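Print this article | E-mail to a friend

The long life of the challenge cup

Silver plate wears from the outside in, and on a club trophy it wears first where hands go. The handles lose their plating, then the rim, then the shoulder of the bowl where each winner rests a palm for the photograph. By the time a cup reaches the workshop at Tesby, the copper or brass beneath is usually showing in patches.

Tesby has repaired sporting and agricultural trophies since the firm moved out of cutlery. It takes in 2,470 pieces a year, most of them between April and the end of the summer show season. Few have any scrap value worth mentioning. A typical challenge cup is spun from sheet base metal, plated, and soldered to a cast stem. The cost of a full restoration often exceeds the price of a new cup of the same size, and clubs pay it anyway, as the old one carries the names.

Spinning is the method behind nearly all two-handled cups made in the last century. A flat disc is clamped against a former on a lathe and pressed over it with a long steel tool while it turns. The metal hardens as it is worked and must be softened with heat between passes, or it splits at the rim. A deep bowl may need 6 passes. The foot is spun separately and the handles are cast in sand or, on cheaper work, in zinc alloy under pressure. 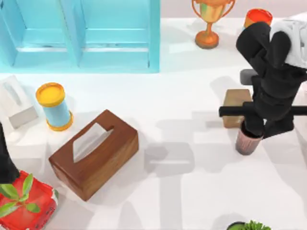
Handles account for most of the repairs. The joint is small, the lever is long, and the cup is nearly always lifted by one side. Old repairs in lead solder make matters worse. Lead dissolves into silver when heated, leaving pits that cannot be polished out, so every trace has to be scraped away before a new joint is made at a higher temperature. On a zinc handle this is impossible, because the zinc would melt first. Those are pinned and glued.

The second common fault is a leaning stem. Most cups of this pattern are held together by a threaded rod running from the bowl through the foot to a nut underneath. The nut works loose, somebody tightens it with pliers, and the foot buckles. Tesby replaces the original nut with a wider washer and a locking nut, which spreads the load.

Engraving raises a different problem. The Stenberg Cup, a rowing prize, ran out of room on the bowl after the foot had already been filled. The choice was to polish off the early names or to add a plinth. The club chose a plinth with 14 silver bands, each holding a decade of winners in small capitals. The Sotiropoulos Shield, held by a chess league, was treated less kindly: its lettering was machine cut to three different depths and the shallowest lines have nearly gone.

For routine care, the workshop at Bornora, which handles plating for Tesby, advises warm water, mild soap and a soft cloth. Dip cleaners strip the dark tone from the recesses and flatten the pattern. Lacquered cups should not be polished at all.

We use cookies to improve your visit. By continuing to browse you accept our cookie policy.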